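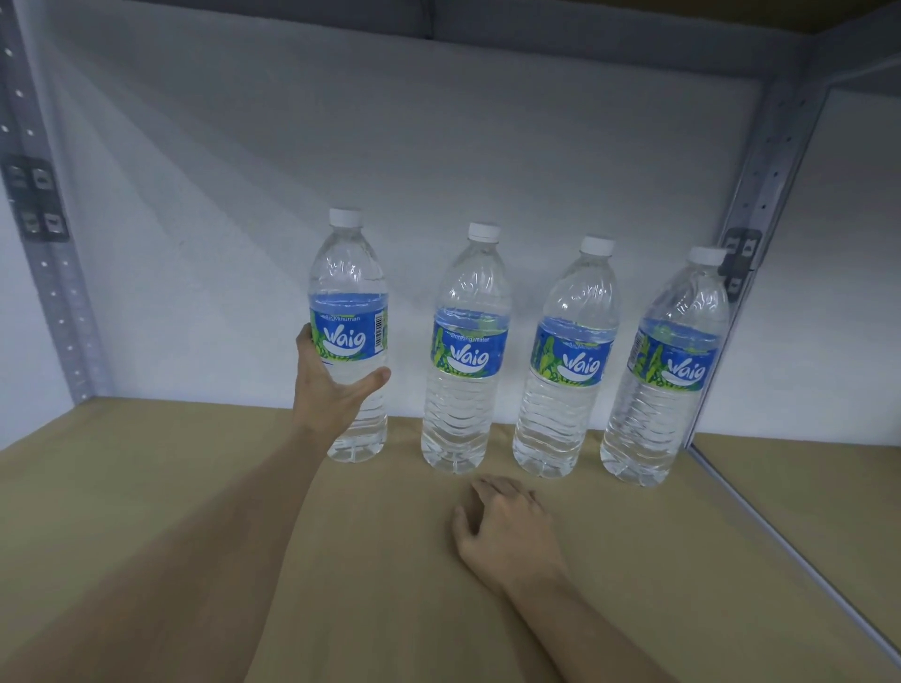

Opinion > Work and Technology > Essays

What an Open Day Ought to Show

By Līga Liepiņa

The invitation from Grultmont promised a demonstration of automated shelf work, and on 1st July I joined 17 other guests at the company's training hall to see it. Most of us represented retailers, training colleges or labor organizations. We had been told to expect robots. We were given robots, for a little under half an hour, and then we were taken next door to watch people put bottles of water on shelves.

Several guests were visibly disappointed by this part of the program. I wish to argue that it was the more valuable part, and that firms which open their doors to the public should do the same as a matter of course.

The room next door holds a line of ordinary steel shelving bays. Staff members work at them in shifts, placing, straightening and turning goods by hand, while the task is recorded from the worker's own point of view. The recordings are then used to teach the machines in the main hall. Jérémie Marchal, who directed the visit, told us that a single task may call for 1,000 recorded attempts before it is considered ready for use. On the day we attended, the task was to arrange bottled water in a row. It is dull work to watch and, I was assured, fairly dull work to do.

Public discussion of automation tends to skip this stage. A finished machine is wheeled out, it lifts an object, the audience applauds, and the questions that follow are all about speed and price. At Grultmont the first question from the floor concerned how many workers the machine would replace. It was a fair question. It was also asked with the workers who teach the machine standing on the other side of a partition, and no one in the main hall had yet mentioned them.

The skill involved is easily underrated. A person setting out bottles will steady one by its lower half, tip it slightly, bring the base down and turn the label to face the aisle, and will do all of this without thinking about it. Boglárka Győri, the shift leader, has worked in grocery stores for much of her adult life. She explained that new staff are asked to slow down and to keep their free hand resting in plain view on the shelf, a habit that no store manager would ever request. She also remarked that thin plastic bottles give under the fingers, and that people correct for this without noticing. The machine has to be shown.

I raised with Mr. Marchal the matter of credit and pay. His answers were courteous and incomplete. The demonstrators are paid by the hour at a rate close to that of a store clerk. Their names do not appear in any of the company's published material. They hold no claim on later use of the recordings, which may be shared with partners such as Menumetti for purposes that had not been settled when the recordings were made. None of this is unlawful, and I have no reason to believe that Grultmont treats its staff worse than its competitors do. I do believe that the terms deserve to be stated openly, in the same brochure that lists the payload of the arm.

Attila Kelemen, who attended on behalf of a vocational college, took a different view. He considered the back room a distraction and feared that visitors would go home thinking the technology less advanced than it is. I understand the concern. A demonstration is a sales event, and a company is entitled to put its best work forward. Yet the machine in the main hall dropped two items in front of us, and the audience was noticeably more patient about it than such audiences usually are when the visit was discussed over lunch. Guests who had seen how much handling goes into one simple movement had some basis for judging the result.

There are practical objections as well. Visitors interrupt recording, and each interruption costs money. Grultmont dealt with this by admitting us in small groups and asking for silence. Other firms could manage as much.

A second open day is planned for August, with places for 300 visitors over the course of the week. Mr. Marchal could not say whether the back room would be included. I have written to the company to ask that it should be, and that Ms. Győri be given time on the program to speak.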